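17 October 2018

My slip and fall case settled last April, and a few people have asked how it went, so I'm writing it down once.

I fell on a wet stairwell at the Kivitz building and broke my wrist. The insurer's first offer was 4000 dollars. My bills were already past that. A coworker gave me the number for Ebise Wolde at Prandetti, and I called her from the parking lot.

She took the case on contingency, so I paid nothing up front. She asked for my medical records, my pay stubs and the names of anyone who saw the stairs that day. The records came to 358 pages. I had to request them from two offices, and one charged me 51 dollars for copies.

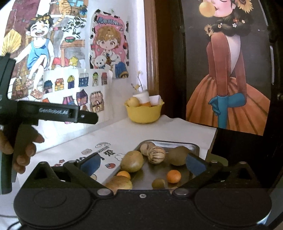

*Fruit and nuts in a metal tray.*

The deposition was the part I dreaded. It ran most of a morning. The other side's lawyer wanted to know what shoes I had on and whether I used the handrail. Ebise had told me to answer only what was asked and to say "I don't remember" when I didn't. I did that.

We settled two weeks before the trial date. I can't give the amount. After the fee and costs, it covered the surgery and the time I missed at work.

If you get hurt, keep every receipt and take pictures the same day. I waited, and by then the stairs had been retiled.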